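Plastic disc dries with spots on the top face, what am I doing wrong?

Posted in Cleaning and Laundry > Sports gear
3 replies, 66 views

Svitlana Hladun
Member, 9 posts

I look after the loan gear for a social ultimate group and wash the discs at home after each session. They are plain moulded plastic with no print. Current method: laundry tub, lukewarm water, a squirt of dish liquid, soft sponge, rinse under the tap, then into the dish rack on edge.

The mud comes off without trouble. The problem is the finish. Once dry, each disc has a chalky line along the lowest part of the rim and a scatter of grey spots on the flat. If I wipe the spots with a damp cloth they go away and then come back fainter. It has been worse since August, when we moved to a house on bore water.

Is this residue from the detergent, or is the plastic breaking down? And is there a better way to dry them than the rack? I would like to avoid anything abrasive as the top surface already has fine scratches.

Jekosham

Minerals from the bore water. Detergent film is smeary and colourless and you can feel it with a thumb. Chalk lines that form where water collects are hardness. Plastic that is breaking down goes dull all over and doesn't wipe clean at all.

Rinse with vinegar and water, then again with rainwater if you have a tank. Leave the dish liquid out unless they are greasy. Stop using the rack. On edge, all the water runs to one point on the rim and dries there.

Vando

Agree with Jekosham on the cause. I would keep the detergent but use less of it. Sunscreen gets onto discs from people's hands and plain water won't shift it.

For the vinegar rinse I use 400 mL of white vinegar in 2 L of water, in a bucket. Dip, turn, leave for a minute, take it out. Rinse once. Shake hard over the tub, holding it by the rim.

Then dry it by hand before any of the water has a chance to evaporate. Underside first, including the inside corner of the rim, which holds more water than you would think. Then the top, working from the centre outward. If the top has a raised ring moulded into it, run a fold of cloth along both sides of the ring, as a thin line of water sits against it and will leave a circular mark.

After that, lay it flat on a towel with the top face up and leave it overnight. Terry with a bit of texture is better than a flat tea towel. The rim sits on the high parts of the weave and some air gets under.

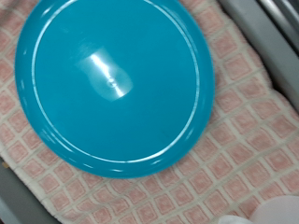 Page 2

A pink and white checked terry towel does the job, with the teal disc flat on it. Colour of the towel is irrelevant provided it has been washed a few times. New ones shed lint.

Check for spots with a ceiling light on. Glossy plastic throws a white glare patch and you can't see residue inside it, so tilt the disc until the glare moves and look at the same area again. The small moulding mark at the centre is part of the disc and won't scrub off.

Don't stack them until the undersides are dry.

Wakero

just chuck them in the dishwasher top rack, been doing it for years

Vando

Depends on the plastic. Mine came out with a warped rim. I would not do it with gear that belongs to a group.

Svitlana Hladun

Thanks. Did the vinegar dip and hand drying on half the set tonight. Will do the rest at the weekend and compare. No tank here, so the final rinse is still bore water.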